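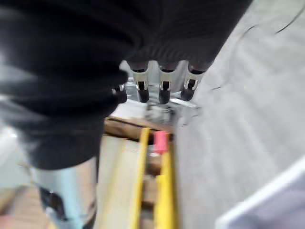
Budgeting for a Robot Gripper: Guidance for Departments

Departments requesting a gripper for the coming fiscal year must submit a complete cost plan to the Equipment Office at Quezada by 30 June 2019. Requests that list only the purchase price will be returned.

Step 1. Describe the work. State which objects the gripper will handle and the heaviest of them. A hand with several jointed fingers costs more to buy and maintain than a two-jaw model. If two jaws will do the job, request two jaws.

Step 2. Obtain quotes. Two written quotes are required. Peltden and Zodska are approved suppliers. Ask each to price the arm adapter and cables as separate lines.

Step 3. Add wear parts. Fingertips and protective sleeves are charged to the department. In February the office paid $282 for a replacement sleeve and $22 for each fingertip. Plan for one sleeve and one full set of fingertips per year.

Step 4. Include installation. The standard charge is $526, which covers mounting and a safety check. Operator training is billed separately.

Step 5. Submit the form. Send the plan and both quotes to Isauro Ochoa. Questions about arm compatibility should go to Faraji Mwakyusa before an order is placed.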